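Prollico opened its offices in Riis to visitors for one afternoon in May, and I went along with two people from my fantasy league. Prollico collects the match data behind Skorkis, the soccer manager game we have played for four seasons. I wanted to see how a tackle on a wet field turns into points on my phone, and why it sometimes takes until the next morning.

## Getting in

The office is on the second floor of a former print shop, a ten-minute walk from the train station. The sign is small and we passed it once. Registration was upstairs at a long desk, where everyone got a paper badge with space for a team name under their own. Entry was free but you had to book, and the list was capped at 241 people over the whole afternoon. They took us around in groups of 15.

Our guide was Elaine Teixeira, who runs the live scoring desk. She has been there since before Skorkis had an app, when scores were posted on a web page once a week.

## The scoring room

This was the part most people had come for. Each match gets three people. One calls the events out loud, one enters them, and the third watches the broadcast on a short delay and checks the entries. They were working through an old second-division match for our benefit, a 1–1 draw with very little in it, and it still kept all three busy.

Elaine paused on a corner kick. The ball hit two defenders and the far post before going in, and the question was who gets the assist. In Skorkis the rule is that a touch by a defender cancels the assist unless the ball was already going to the attacker who scored. The group split over it. The desk had given no assist at the time, and that decision stood on review.

A few things I learned in there:

- Clean sheets are the last item to be confirmed, after any goal under dispute has been settled.
- Bonus points are provisional until the third person signs off. If you check your score at the final whistle, expect it to move.
- A regular league match produces over 2,729 separate entries, most of them passes.
- Player positions are fixed before the season starts and are reviewed only at the winter break.

The last one came up because someone asked about wingbacks. Listing them as defenders makes them very good value, and half the managers in our league own the same two. Elaine said the desk gets more mail about positions than about anything else, and that no change is planned for next season.

## Prices

The next stop was a meeting room and a talk on player prices. I had assumed that prices followed transfers directly. They do, but with a brake on it: a player can't rise more than three times in a single round, however many managers buy him. Injured players are held at their current price until the club reports them fit. I sold a striker in a panic last fall to avoid a drop that was never coming, so I could have used that information earlier.

They would not say how many transfers it takes to trigger a rise. Someone asked in each of the groups, according to Elaine, and got the same answer.

## Horkoto

Horkoto is the new draft game, due before next season. Each player can belong to only one team in a league, and the draft order is set at random an hour before the start. We got to try it on a bank of laptops with a shortened draft, five picks each and 30 seconds per pick.

That is not long. I had planned to take a goalkeeper late and ended up with two by mistake after the timer ran out and the game chose for me. The auto-pick goes by last season's points and takes no notice of what you already have. I mentioned this on the feedback card. One of my friends picked well and won our table, and he has brought it up since.

The screens were clear and the search worked. The trade page was missing from the version we used, so I can't say how that will work. Leagues will take from four to twelve teams, and ours has eleven, so we should fit.

## Was it worth the trip?

Yes, if you already play. The tour lasted a little under two hours — longer than the schedule said, mostly due to questions — and the guides didn't rush anyone. A person with no interest in the game would find it a lot of screens and headsets. Coffee was included and ran out before the last groups came through. The scoring room gets warm, so leave your coat at the desk.

I would have liked to see a live match being scored. Elaine said visitors aren't allowed in on match days.
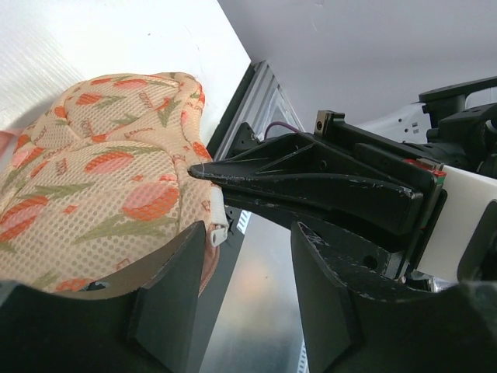 ## If you want to go

Booking for the next open day will be through the news page inside Skorkis. You need an account, and each account can book up to three places. The elevator is at the back of the building, by the bike racks.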